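The Hellel table cloth: a review, after three weeks of leaning on it

I did not set out to own a cloth for my workbench. For years I used an old bedsheet, folded double, and before that I used nothing, which is how the bench came to look as if it had been salvaged from a shipwreck. Then the bedsheet gave out along the fold and I found myself reading the Hellel catalogue late at night, a thing I can't recommend to anyone with a bank card within reach.

Hellel sells the cloth by the piece, in colours with names. Mine is called Kimaro, which tells you nothing until you open the parcel and find it's green. Green with some blue in it. The sort of colour that used to be on hospital walls and is now on expensive kitchen cupboards. It cost £22, and postage was extra, and there was a leaflet informing me that the weave follows a pattern book of 1921. I have no means of checking this and neither, I suspect, does the person who wrote the leaflet.

It arrives folded into a packet the size of a paperback, so the first evening goes on creases. The instructions say to iron on a low heat and lay it flat overnight. I did the first, got bored, and did the second with a row of dictionaries along each side. By morning the worst folds had gone. The gentler ones stayed, and have settled in for good.

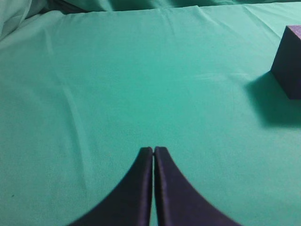 Ullia, 8 September 2019

Three weeks in, then. The colour moves about more than I expected. Under the lamp it goes minty in the middle and a cooler, deeper green out towards the corners, so that one plain cloth manages to look like two or three. There's no shine to it at all, which matters if you work under a bright bulb and are tired of squinting. Get your nose down to it in the lighter parts and there's a fine woven grain.

Flat it is, more or less. Drum-tight it is not. Ripples come and go, and there's a diagonal crease or two that I smooth away each morning and greet again each afternoon. For mending, sorting buttons or taking a clock apart, none of this matters. For cutting paper accurately it would drive you up the wall, and you want a proper board on top.

Small dark things show up beautifully. I dropped a black screw on it last week and found it at once, a pleasure the bedsheet (floral) never gave me. Small green things are another matter. I am still missing a bead.

I had the rival Flolleck cloth on loan for 5 days, by way of comparison. It's thicker, it lies flatter, and it smells of tyres. It also comes only in brown. If you do heavy work, buy that one and open a window.

Washing: once so far, at thirty degrees. The colour held. It came out slightly smaller, or my bench has grown. I dried it over a door and had to do the business with the dictionaries all over again.

Grumbles, briefly. The hem on one side wanders. There are no ties or clips in the packet, and at that price I'd have liked a few – I now use bulldog clips from the kitchen drawer, and the crisps have gone soft.

Would I buy it again? Probably, in the same green, and I'd ask for it rolled on a tube, if Hellel could be talked into it. They didn't answer my email.

3 out of 5, with half a mark held back until the bead turns up.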